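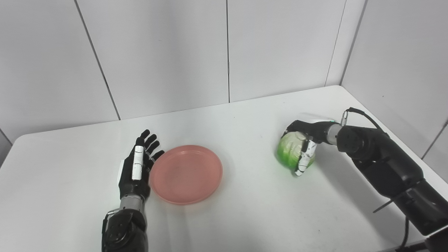

Keeping Cabbage Fresh and Using All of It

Cabbage is cheap and patient, and in my kitchen there is always one. When I moved to a small apartment I had only a narrow refrigerator, so I had to learn how to store it well.

Buying

Take the head that feels heavy in your hand. Press it with the thumb. It should be hard, and the outer leaves should sit close. Look also at the cut stem. If it is brown and cracked, the cabbage has waited long in the store.

Storing

Do not wash it before you put it away. Leave the outer leaves on, even if they are not beautiful. I wrap the head in a dry kitchen towel and put it in the bottom drawer. In December I bought one that was still good after 20 days.

When you need only a part, peel the leaves from outside and do not cut the head. A cut side becomes gray and dry very soon. If you have cut it already, press plastic wrap directly on the cut side, and before the next use slice away a thin piece.

Taking off whole leaves for rolls

My neighbor Mali Humphreys showed me this. Cut out the core with a short knife, in the shape of a cone. Put the head in a big pot of boiling water, with the hole down, for two minutes. Then turn it and pull the loose leaves off with tongs. Put it back for the next ones. The thick rib in each leaf you can shave flat with the knife, and the leaf will roll without breaking.

The smell

The strong smell comes from long cooking. Cut the cabbage thin and fry it on high heat with a little oil and salt, nine minutes in a wide pan. It stays a bit crisp. If you prefer soup, add the cabbage near the end.

The core

I threw it away for many years, which was a pity. Peel the hard skin, grate the rest and mix it with carrot, lemon juice and a spoon of yogurt. It is sweeter than the leaves.

Red cabbage and cutting boards

Red cabbage leaves blue spots on a light board. Rub them with half a lemon and coarse salt, wait ten minutes, and rinse with cold water. Old spots may need this two times.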